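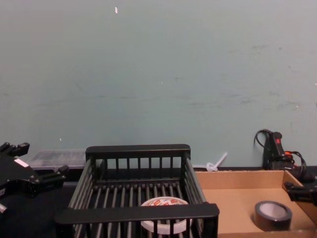
Tape on the bench: one roll in a wire dish rack, one in a shallow cardboard tray.

Storing tape at the workbench

Rolled tape fails in storage for three main causes: dust on the exposed edges, pressure that deforms the core, and heat that softens the adhesive. A bench layout that addresses all three costs very little. Most of the parts can come from the kitchen.

Wire dish rack

A dish rack with a rod floor suits the rolls in daily use. Dust and trimmings fall through the rods instead of collecting against the adhesive edge. Choose one with a raised rim on all sides so that rolls stored on edge cannot leave the bench. Check the rod spacing before buying. If the gap is wider than the roll, the roll will tip and wedge. Rinse the rack monthly in warm water with dish soap and dry it fully before reloading.

Coated racks chip at the welds. Touch up bare spots with enamel, or rust will transfer to paper-backed tape.

Cardboard tray

Use a shallow tray for black tape and other dark rolls, which are hard to find in a deep bin. Cardboard absorbs adhesive that seeps out in warm weather and can be replaced when it gets sticky. Line it with silicone-coated paper if the rolls will sit for more than a month. Do not stack rolls flat more than two high.

Lidded plastic container

Spare rolls belong in a clear container with a lid, pushed to the back of the bench against the wall. Put the purchase month on a strip of masking tape on the short side (September stock goes behind June stock, and so on). Keep the container out of direct sun. At 102 degrees Fahrenheit, a temperature easily reached in a closed garage, rubber-based adhesive begins to creep, and the layers telescope sideways.

Printed tape

Printed packing tape should be stored on edge. Laid flat on a rough surface, the bottom edge picks up nicks, and each nick is a starting point for a split. If a roll already splits on unwinding, cut through the damaged layers with a utility knife, peel them off and restart from a clean edge.

Finding the end

Fold over the last quarter inch after each use. For a lost end, run a fingernail around the roll in the unwinding direction under a low side light.

Marks on the wall

A bench pushed hard against a painted wall will leave gray scuffs at the height of whatever gets moved along it. Flat paint burnishes if scrubbed. Use a damp melamine sponge with light pressure, test a hidden spot first, and leave a half-inch gap behind the bench afterward.

Bjarke Mikkelsen adds that a strip of felt on the back rail of the rack prevents most new scuffs. Replace the felt when it flattens.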